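Keeping a shared white tabletop clear at the Vananmont study room
Posted in: Rooms and Furniture

Softić
Our residents' association provides one white table for general use. Members are requested to leave it clear when they finish, but small items collect on it during the evening. Is there an accepted rule on how much may stay out, and how should the matte surface be cleaned?

Radeo
It is advisable to permit items along one side only and to keep the middle and the right half free for the next person. Flat items should lie flat and should not be stacked.

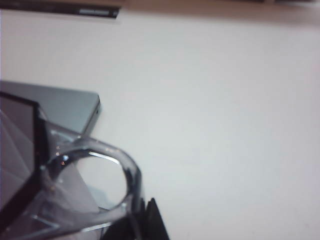

Cleaning the surface
Use a soft cloth with warm water and a little dish soap, then dry the table at once. Scouring powder is not recommended - it leaves shiny patches on a matte finish. Please allow 20 minutes before any equipment is put back.

2 replies

Renex
We just wipe ours. Never had a problem.

Vananmont Desk
Members are reminded that items left after 9 p.m. are moved to the shelf by the door and held for 30 days. Labels should carry a room number - a name alone is not sufficient. Requests for a second table may be submitted in July.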